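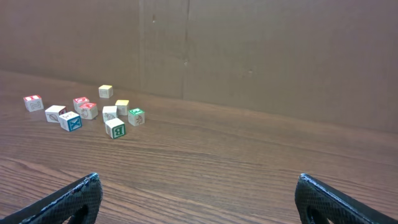
From: Baiba Vītola
To: toy-library list
Subject: Re: Alphabet blocks, incomplete sets

Ott Rebane wrote:
> I have been through the alphabet blocks in the back cupboard and
> they are in a worse muddle than I thought. There are 208 loose ones
> and I can't tell which set most of them came from. Some have a
> letter on one side and a picture on another, some have coloured
> tops, and a few are so faded I had to hold them to the window.
> Do we sort them back into sets, or give up on sets and lend them
> by the bag? I would like to have it settled before July, when the
> holiday families start coming in. Also, what are people cleaning
> them with? The last lot I did went fluffy.

Ott,

I would give up on sets. We tried the other way at the Ummont branch two winters ago and it took most of a month of evenings. By the end we had three full alphabets and a crate of leftovers, and the first full alphabet came back from its first loan without the Q.

What we do now is lend by the bag. Each bag has 18 blocks in it and the label says "mixed alphabet blocks", so no one expects a full run from A to Z. Parents have not complained. The under-threes stack them and knock them down, and the older ones want the letters in their own name, which you can't promise even with a full set if the child is called Anna.

When making up a bag I tip a small heap out on the table and look at what is there before choosing. You want a few with strong colour, like the blue face with the white X, because children go for those first. Then some with the red tops, and then the quieter ones with line drawings. The drawings are the part that wears worst. On a lot of ours you can see there was an animal or a piece of fruit and that is as far as you get. I leave those in. Children will tell you quite firmly what the picture is, and it changes from one week to the next.

The pale ones are more of a nuisance. If the letter has gone down to a faint outline, turn the block and check the other faces before you put it aside. Often one face has had all the sun or all the chewing and the rest are fine. I only take a block out if there is nothing readable on any face, or if it has a split or a raised splinter. Blank ones with sound edges go in the building box with the plain bricks.

On cleaning: the fluffiness is the grain lifting, and it means they got too wet. Do not soak them and do not put them in the sink. I use a cloth wrung out in warm water with a drop of washing-up liquid, wipe each face once, then a second cloth with clean water, then straight on to a towel with gaps between them. Turn them after an hour. Leave them overnight before bagging, even if they feel dry, or they will smell musty in a closed bag. Keep them off the radiator.

If you have some that are already fluffy, very fine sandpaper on the bare wood will take it down. Stay off the printed faces -- one rub and the colour is gone. Darmawan Ong did a batch for us this way and they came up well, though he lost the red off two tops before he got the feel of it.

For bags, the cotton drawstring ones from Granach are holding up better than the net ones. Corners poke through net. Tarmo Lapiņa has a box of 92 cotton ones at the Iltden store which he bought for the jigsaws and then didn't use, so ask him before you order any.

Two things I would still like to hear about from others on the list. First, does anyone keep a record of which letters go in each bag? We write the number of blocks on the label and nothing more, but Zulema Espinoza used to list the letters as well and said it helped when a school borrowed. Second, has anyone tried touching up the letters with paint? I have not, and I would want to be sure about the paint before giving it to babies.

Ott, if you end up with more than your cupboard will take, we can use five or six bags here. I can collect them when I bring the train track back.

Baiba
Ummont branch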